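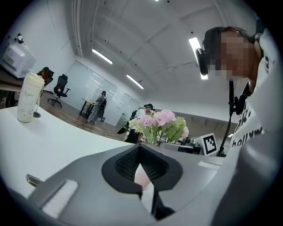 Gobelet blanc cassé à couvercle vissé, posé sur la table.

De : Anselmo Cuervo
À : liste Esthétique et soins du corps
Date : 28 octobre 2019
Objet : Re: Enveloppement aux algues, durée de pose et tarif

Bonjour à toutes et à tous,

Je réponds à la question sur les algues, puisque je pratique ce soin à l'institut Jesora depuis l'ouverture de la deuxième cabine.

> Nous voulons ajouter un enveloppement aux algues à la carte de Prutham.
> Le fournisseur conseille une pose de 40 minutes sous couverture
> chauffante, mais plusieurs clientes trouvent cela long. Peut-on
> raccourcir ? Et quelle quantité de poudre comptez-vous par personne ?
> Le seau Cutargate nous paraît cher à l'usage.

Pour la durée, je suis descendu à 18 minutes de pose en août, pendant les grosses chaleurs, et j'ai gardé ce réglage. Je n'ai pas eu de réclamation. Je mets la couverture au premier cran et je reste dans la cabine. Deux clientes ont demandé à sortir avant la fin, je les ai rincées tout de suite.

Pour la quantité, je pèse 100 g de poudre pour le dos et les jambes, 234 g pour le corps entier. L'eau doit être tiède au moment du mélange, sinon on obtient des grumeaux qui tiennent mal sous le film. Le seau Cutargate se conserve mal une fois ouvert. J'ai pris les sachets Yupanqui, plus petits, et je jette moins.

Côté contre-indications, je fais remplir une fiche avant le premier rendez-vous : iode, thyroïde, grossesse, varices, claustrophobie. En cas de doute je demande un avis médical écrit et je propose un gommage en attendant.

Je ne promets aucune perte de centimètres et je ne prends pas de mesures. Sur la carte, j'ai écrit « peau plus douce » et rien d'autre.

La couverture, avec la housse lavable et le film, m'a coûté 1 766 euros. Il faut compter le linge en plus, car les serviettes blanches restent tachées. Prenez du vert foncé.

Je peux envoyer ma fiche à celles que cela intéresse, écrivez-moi hors liste.

Cordialement,
Anselmo Cuervo
Institut Jesora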